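About Iser Radio

Hello and welcome! We're Iser, a music station with a small staff, a big record collection and a weakness for any song with an accordion in it. We play folk, country, old rock and roll, brass bands, dance tunes and whatever our listeners have talked us into lately. If you've ended up on this page you probably heard something on the air and wondered who on earth picked it. So let us introduce ourselves!

How it started

Iser began as one evening show. Orsolya Katona had a box of her grandfather's records, most of them by dance bands from towns that aren't on many maps, and she talked a local station into giving her an hour after the late news. She called the show Drustano, after a waltz on the very first record she ever played on it (she still opens every season with that waltz, scratches and all). People called in. Then they wrote in, and then they started bringing their own records to the front door, sometimes in grocery bags, sometimes with a cake.

When the old station closed its music department, Orsolya and three of her regular guests decided to keep going. They rented rooms above a piano shop, painted the walls themselves over one very long October, and went on air with a borrowed mixing desk and 344 records. We have a lot more than that now. The desk went back to its owner, who still asks how it sounded.

What we play and when

Mornings belong to Erik, who believes that nobody should have to hear a sad song before 9 a.m. and will argue the point with anyone who calls. He plays fiddle tunes, early rock and roll and a good bit of western swing, and he reads out birthdays. Send him yours! He reads every one, and he does his best with the names.

Middays are for requests. We take them by phone, by email and on paper, and yes, we still get plenty on paper. If we don't have the song we'll go looking for it, and we've had some wonderful hunts over the years. One polka took us 11 months to find, and the lady who'd asked for it called in crying and laughing when we finally put it on.
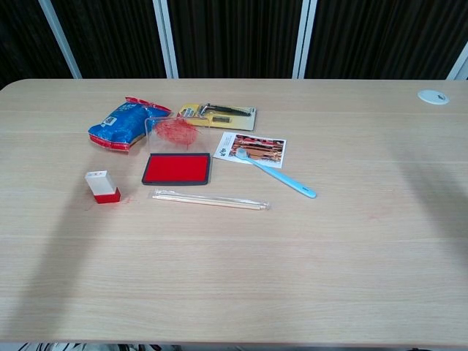 The big table, with snacks.

Evenings are when we slow down a little and let the records run. Drustano is still there, still an hour long on paper and usually closer to an hour and ten, and after it comes a live session whenever we can get someone to carry their instruments up our stairs. We've had string trios, a zither player, two choirs (one after the other, there wasn't room for both) and a country band who liked the piano downstairs so much that we ran a cable down to it and did the whole second half from the shop floor.

The Hegedűs Room

Our live studio is called the Hegedűs Room, which is Hungarian for fiddler, and it seats 5 musicians comfortably or nine who like each other. It's got a good wooden floor, heavy rugs and one stubborn radiator that we turn off before every recording. New acts are very welcome in there. You don't need an album or a manager or a website. Send us two songs recorded any way you like, a phone is fine, and tell us a bit about what you play and where you learned it. We love that last part, so please don't leave it out!

Everything we record is put in our archive, and the band gets a copy to keep and use as they please. There are more than 700 session recordings in the archive now, and we dip into them every evening. If you played for us years ago and have lost your copy, just write. We'll be delighted to hear from you, and we'll want to know what you're playing these days.

Out and about

Once a year we pack up the microphones and hold our dance. It started in the yard behind the piano shop and moved to a proper hall after the second year, when the rain came in sideways and everyone stayed anyway. There's a live band for the first half and records for the second, there's soup, and there are dance lessons early on for people who've never done a polka in their lives. Kids get in free. Dates and tickets are announced on air first and then posted on our events page, so keep an ear out in the mornings.

We also visit schools with a crate of records and a portable turntable. Most of the children have never put a needle down before, and there's always a line for it. If you teach and you'd like us to come by, write to us with your school's name and the ages in the class.

Come and say hello

Our door is open on weekday afternoons between 2 and 5 p.m. Ring the top bell, the bottom one is the piano shop's. You're welcome to look through the shelves, drop off records you no longer have room for, or sit in on the request show if you can keep quiet while the red light's on. Coffee is always on and the stairs are steep, so call ahead if you'd like a hand and one of us will come down to meet you.

See you on the air!

Orsolya, Erik and everyone at Iser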